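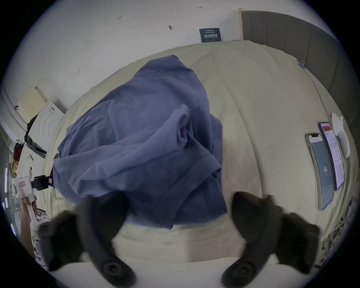 4.2 Equipment planning

The budget was drawn up per collection station, each consisting of a pair of hand-held grippers, spare finger pads and a bed or table for the garment tasks. Figure 3 shows a station in use: the open black fingers of one gripper in front of a crumpled blue-grey garment on a cream comforter, with a second, white gripper held at the left.

Walczak and Malinowski compared quotes from Draretti and Clenden. Draretti was cheaper per pair but sold pads only in packs of 100, whereas Clenden supplied them singly. We ordered 54 pairs from Clenden and held back funds for 20 more, giving a planned total of 74. Delivery was split, with the second batch due in April.

Pads were treated as consumables and costed separately from housings – a split the Pedero project had not made. Storage and charging were left out of the station cost and are covered in Section 4.3.

Figure 3. Garment task at a bed station.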